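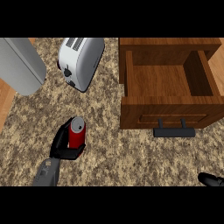
**Is the Homance kit worth paying for if you only have one real arm on the bench?**

I would stay on the trial for now, because most of what you pay for is in the two-arm scenes.

Hello everyone, and sorry for the slow reply. I kept meaning to write back and then kept wanting to try one more thing first, and you all know how that goes in May when every project wants finishing at the same time. The message I'm answering came through the Lostitz list last month, so I'll quote the main part again for anyone who joined since:

> Hi all. We're a small group with one tabletop arm and a fairly tired desktop computer, and we're looking at the Homance simulation kit so that people can practice at home between meetings. The price is $200 for a year, which we can manage but would feel. Has anyone used the Caron kitchen scenes that come with it? I'd like to know three things. How fussy is the install, is picking up ordinary household stuff any good, and can I get my recordings out again if we decide not to renew? I don't need anything fancy. Putting an object in a drawer would keep us happy for months.
>
> Thanks for any advice, even if the advice is to save our money.

Well, you picked the very job I've spent most of my evenings on! The full kit has six Caron scenes in it, and I've hardly touched the other five, so please take this as a report on the can and drawer and not much more.

The install took me most of an evening. The kit itself went on without complaint, but it wanted a newer graphics driver than I had, and the message it gave me was a long string of letters that meant nothing to me. If you see a plain gray window after the first launch, update the driver before you do anything else. After that it ran fine on my machine, which is no youngster either, as long as I turned the shadows down and closed the browser.

Now for the part you'll care about. The can is a nice object to learn on. It's tall and round and it punishes you for coming in crooked, and the stone countertop has such a busy speckled pattern that I had real trouble judging height from the picture alone. I ended up leaning on the position readout for the last little bit of every reach. The gripper closes in steps, and I found seven out of ten on the grip setting was the comfortable place to be. Lower than that and the can slid on me, and higher made it twitch when I let go.
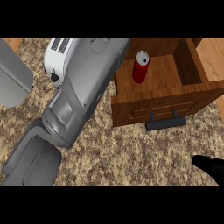
*Red can upright in the open drawer, Caron kitchen scene*

Setting it down in the drawer is harder than picking it up, at least for me. The drawer front is in your way if you travel low, so I go up and over and then come down slowly. I recorded 100 tries over a few weeks, and what improved my results most was letting go later than I wanted to. I have a terrible habit of opening the fingers early - I blame years of playing claw machines at the beach.

The second arm is where I'd ask you to think about your money. Both arms are live in this scene and you can switch between them, or drive the two together if you have two controllers. I have one controller, so I mostly parked the other arm and forgot it. If your group has a single arm and no plans for another, you'd be paying for something you can't carry over to the bench.

As for getting your recordings out, I was pleasantly surprised. There's an export command and it writes plain folders, with the joint positions in one file and the views in another. I opened mine in Erno, which is what I use for looking at everything anyway, and they played back at the right speed once I'd set the frame rate by hand. Erno guessed it wrong the first time. I'd export as you go and keep a copy somewhere else, as I don't know what the kit does with old recordings after a license runs out. I asked the Homance help desk and I'm still waiting to hear.

A few small grumbles while I'm here. The undo key resets the whole scene, which cost me a good run more than once. The manual has no index. And the sound of the motors is on by default and LOUD, so turn your speakers down before anybody else in the house goes to bed.

If you do start the trial, I'm happy to send you my settings file so you don't have to hunt for the grip values. And if anyone on the list has driven both arms in the Caron scenes, I'd love to hear which controllers you used, and whether one person can manage it or you had a friend on the other set.

Warm wishes from my side of Lostitz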